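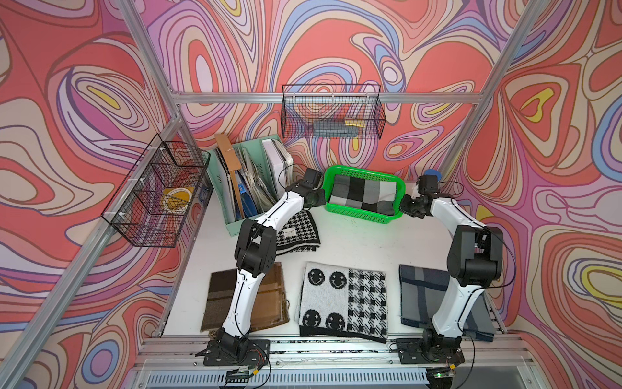 Our project was a two-arm cell that picks up flat pieces of knit fabric and puts them into a basket. We picked fabric since most of the earlier projects in the class used blocks or cups, and a rigid part holds its shape when you grab it. The arms are bolted to a front rail and both have to reach the green basket at the back of the table, with the fabric laid out between the bases and the basket. Several of the pieces have strong patterns, such as plaid, houndstooth, and one with smiley faces on half of it. We wanted that because our first detector looked for edges, and a plaid piece has edges all over it. The patterned walls made the same problem worse, and we kept them up through the whole project.

The team was Danica Hodžić (control software and data) and Vy Lâm (mounting, wiring, and the vision code). This report covers the work up to Dec 5, 2023. Parts one and two of the assignment, the budget and the safety sheet, were turned in separately.

Setup

Each arm runs from its own controller. A program we named Ginar sends both arms their targets and keeps them from entering the space over the basket from opposite sides at the same time. The first version locked the whole back half of the table whenever one arm was there. It was safe but slow, and the second arm spent most of a run waiting. The current version locks a smaller box over the basket and lets both arms in only for a two-handed place, where each gripper holds one corner of the fabric.

Vision is a separate program, Gumomach. It finds the outline of each piece, picks two corners, and passes them to Ginar. We trained it on 2,449 labeled pictures. The first 2,000 were taken in one lighting setup, which was a mistake. When the overhead lights were changed, the corner finder started choosing points inside the pattern. The remaining pictures were taken with different lights and with the pieces turned and overlapping, and we retrained on the full set.
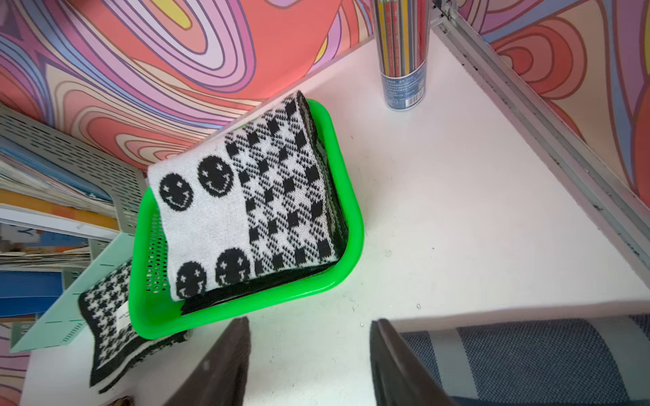
Placing was harder than picking. Our rule for a finished place was that no part of the fabric hangs over the rim of the basket. The arms would let go at the correct point and a corner would still end up outside, mainly on the longer pieces. We tried three fixes. Lowering the release height helped a little. Folding once on the table before the lift helped the most, but it added a step that could fail. Pushing the fabric down with a closed gripper moved the basket, so we dropped that one.

Results

We ran 96 trials for the final test. A trial counted as a pass if the piece was inside the basket by the rule above and neither arm had stopped on a fault. With the fold step on, more than half passed. With it off, fewer than half did. Most of the failures were at the first grab, where a gripper closed on nothing or picked up only the top layer of a folded edge. The rest were overhangs, plus 2 faults from a cable pulling tight at the elbow. Vy rerouted the cable and we did not see that fault again.

What we would change

The fingertips are too thick to get under a knit edge without bunching it. We would print thinner ones first and do the software second. We would also fasten the basket down, and write the trial log from the program. Danica kept it by hand and two pages had to be redone. The next step, planned for March, is to sort pieces by pattern before placing them.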